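Home | Features | Workshops | Toys and Play | Archive

The Board Under the Blocks

By Nneka Effiong

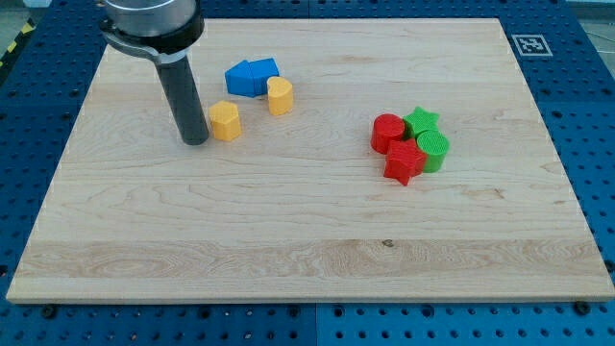

My father kept a maple board behind the kitchen door, and for the first years of my life I believed that it was a toy. It came out when it rained. My mother rolled dough on it in the morning, and in the afternoon it was wiped and given to us, and we built on it until somebody needed to cook. I have thought of that board often this spring, while preparing this article on small shape blocks and the surfaces they are used on. A yellow heart on pale maple is a simple thing to look at, but the wood does much of the work: the grain is cream and honey, it moves in soft waves, and against it a red cylinder or a green star is very easy for the eye to find. Even the small dark knot has a use. In my family we would have called it the well, and no block would have been allowed to stand on it.

Most writing about blocks is about the blocks. Parents ask which shapes, which age, which paint. These are good questions, and I will come to them, but I would like to begin with what lies under.

A carpet is the usual place and I think it is the worst one. Blocks lean on a carpet. A tall piece falls before the child has taken the hand away, and the child believes the fault is in the fingers. A bare floor is better, but it is large, and the pieces travel. A board has an end. When I visited the small workshop of Tundberg, where they have cut play boards for 12 years, the owner told me that customers often ask for a raised border, so that nothing can roll off. He makes it if they insist. He prefers a plain edge with a slight bevel, which is kind to the wrists and lets a child push a block to the very border and decide.

I agree with him on this, although I have picked up many cylinders from under many sofas.

The wood should be hard and light in color. Maple is a good choice, and beech also. Pine is cheaper, but it takes a dent from every corner. Tundberg finishes the boards with oil only, and asks the buyer to repeat it once a year. I do mine in August, when the windows can stay open, and I leave it overnight on two chairs. A shiny lacquer looks well in the shop, but the pieces slide on it and the lamp reflects in it.

The board also needs something steady below. A low table is enough. If the table itself has a strong pattern or color, it does not matter very much, because the board covers the busy part and makes a quiet field in the middle. The blue table with its rows of little holes does this well – it becomes a border, like the mat around a print.

Now the shapes. Many sets still begin with the cube and the long brick, and for towers they are necessary. But the sets I enjoy most are the ones with few pieces and with a mixture of outlines. A hexagon stands well and has flat sides to lay against a neighbor. A star is a difficult neighbor. It leaves gaps everywhere, and children like to put things in the gaps. A heart is almost always given a role, usually the mother. The shape like a little house is the one I would not give up, for it can lie on its side with the roof pointing like an arrow, and then it is a boat, or a pencil, or the front of a train.

Kudis sells a bag of mixed shapes for 70 dollars, which is not little. Their edges are clean and the colors are strong. The set from Sultau costs less and has more pieces, but I found the red and the orange too near each other under an evening lamp. My neighbor Ojo, who has three children and no patience for catalogs, bought hers at a yard sale and washed them in the sink.

I tried all of these with my niece, who is seven. She did not build up at all. She made groups. Two yellow pieces were sent to one part of the board, and the red and green were pressed together in another, tightly, as people stand at a bus stop in the cold. Then she sat back and looked at the empty wood between them for a long time. I asked if she wanted more blocks. She said no, that part was the lake.

After dinner the blocks went back in the bag, and I used the other side of the board for bread.

Print this article | E-mail to a friend

Contact us | Copyright May 2022 | Back to top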